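Khosravi publica hoy la segunda revisión de su guía de buenas prácticas para la manipulación de prendas con pinzas. Abrimos hilo con los puntos principales.

1/ La guía se aplica a todos los equipos del proyecto Nemeo. El documento de referencia es el 3388 y sustituye a la versión de febrero.

2/ Superficie de trabajo. Se admiten camas y ropa de cama estampada. El estampado deberá constar en la ficha de cada sesión. 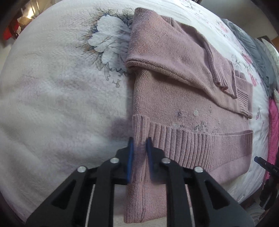 Jersey de punto rosa sobre ropa de cama floreada, entre las dos puntas de la pinza.

3/ Agarre. Los puños y las cinturillas acanaladas se tomarán por el borde – nunca por una sola capa del tejido. Queda prohibido arrastrar la prenda más de 20 cm.

4/ Estado final. La prenda se considera plegada cuando forma un rectángulo compacto y el operador ha retirado ambas pinzas de ella.
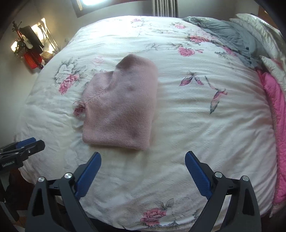 Prenda de punto plegada en rectángulo. Apartado 4 de la guía.

5/ Las incidencias se comunicarán a Manju Singhal, responsable de normas, antes del cierre de la jornada.

6/ El plazo de observaciones permanece abierto hasta el domingo. Libor Malý coordina las respuestas – se ruega citar el número de apartado.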